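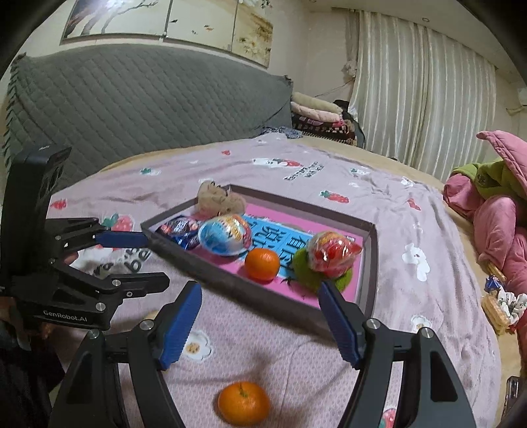

Can It Pick Up a Tangerine Yet?

By Marcela Tichý
June

My sister asked me last month when she can finally buy something that will tidy her kids' rooms. She asks every year. I've been writing this column long enough that she figures I must have an inside line, and every year I give her the same shrug. This time I told her I'd go and find out properly, and then of course I spent three weeks reading about fruit.

Fruit is a big deal in this business! A tangerine on a bedspread sounds like the easiest job in the house. You see it, you grab it, you put it in the tray with the candy and the other tangerine, and you go make coffee. But a bed is soft, so the thing sinks a little when you push on it. The skin is thin. It rolls. And if you set it down next to a big foil-wrapped chocolate egg, you'd better not lean on the egg.

I called Přemysl Šindelář, who used to fix packaging lines at Brabec and now works on grippers. Two fingers with ridged pads can hold a surprising amount of stuff, he told me. Closing them on a tangerine is easy and has been for years. His headaches are all in the part before that: which way to come in, how far to open, what to do when the blanket bunches up. "Your hand fixes all that while you're watching TV," he said, and he sounded a little bitter.

So how do you teach it? A lot of the current work starts with people doing the chore themselves with a gripper in hand, over and over, and letting the software learn from the recordings. Iveta Kopecký did that kind of work at Skollus for a while. She moved 460 small objects in her first week (candy, socks, plush toys, anything that fits in a tray) and she says her own kitchen drawers have never been neater. I asked whether it got boring. She said you get weirdly proud of a good pickup, and that shiny wrappers were her least favorite because the light jumps around on them.

The shop floor is further along, and I think that's mostly because a shop floor stays put. Svatopluk Kováčik runs the packing side at Grovida, and he let me stand behind the yellow line for a whole shift. Their arm packed 3,582 jars while I was there and had to be helped 7 times. That's a number I'd be happy with from a person, let alone from me on a Monday. Then again, every jar is the same jar, and it always comes from the left. When I asked if the arm could clear the lunch table he laughed so hard he had to take his glasses off.

Homes are a mess by comparison, and I mean that kindly. My own bed right now has a laptop, two pillows that don't match and half the laundry on it. The home trial I followed in Karkov had a machine sorting toys from snacks, and it took 22 minutes to do what my nephew does in the time it takes to yell at him. It did get every single one, though. My nephew doesn't.

So, dear sister: keep the laundry basket where it is. I'd guess we'll see decent machines for one narrow job, like loading a tray or pairing socks, well before we see one that walks into a kid's room and knows what to do. I'm going back to Karkov after the summer to see the second round, which will have bedding in it. If you've got a chore you'd like me to ask them about, write in. Folding fitted sheets has been suggested already, by four of you.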